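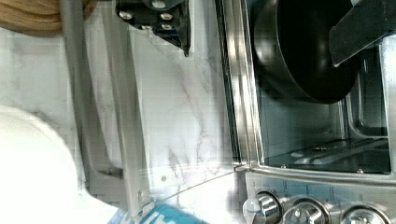
2. The oven and the pan

Most of our testing was done in a benchtop toaster oven with a stainless steel front, which stays on the marble counter in the food lab kitchen. It has a wire rack inside and chrome knobs underneath. We used the round black pan in it for every bake, so that the metal and the colour of the pan would be the same each time.

The dial markings are very small. In our first week two of us read the same setting differently and we had to throw out those results. After that Sheyla Echeverri set the dial for every bake and nobody else touched it. We also bought an oven thermometer and hung it from the rack during the bakes, and all temperatures in this report are from the thermometer.

2.1 What we wanted to find out

Our question was whether a small oven browns a flatbread evenly, and if it doesn't, whether moving the pan or turning it partway through helps. Walid Tarawneh suggested the topic. He lives in a share house with no full-sized oven and his bread always came out darker on one side.

2.2 Dough

One batch used 500 g of Sleiman plain flour, water, salt, dried yeast and a spoonful of olive oil. We divided each batch by weight into 100 g pieces and kept them covered in the fridge until they were needed. Any dough left over at the end of a session was not used in the next one. Lộc Châu made all the dough.

2.3 Method

The oven was preheated until the thermometer had been steady for 3 minutes. The dough was pressed out by hand to cover the base of the pan, and the pan went in with the door open for as short a time as we could manage. Each bake took 8 minutes. We tried the following:

Pan in the centre of the rack, not turned
Pan pushed to the back, not turned
Pan in the centre, turned halfway through
Pan at the back, turned halfway through

The bread was tipped onto a cooling tray and marked at the edge with a toothpick to show which side had faced the door. Bilal Awad then compared the top against our colour card, which we made from paint samples running from cream to dark brown. He was not told which position had been used.

2.4 Results

With the pan at the back and not turned, the rear edge was clearly darker than the front in every bake. The centre position was better, though the front was still pale. Turning the pan made the two sides close to the same colour in both positions. The underside hardly changed between the four methods, which we had not expected.

Opening the door to turn the pan let a lot of heat out. The thermometer dropped each time and was slow to come back, and the turned breads were a bit softer in the middle. Lộc preferred them. Walid thought they were underdone.

2.5 Problems

The pan gets hot quickly and is awkward to turn in a small space. We used two folded tea towels at first, then the silicone mitts from the cupboard, which were much easier.

Our colour card was also a weak point. The paint samples are flat colours and bread is blotchy, so Bilal often had to choose between two squares. If we repeat the project in September we would like to photograph each bread under the same lamp and compare the photos side by side.

We did not test the oven with more than one rack position, and we did not try a lighter coloured pan.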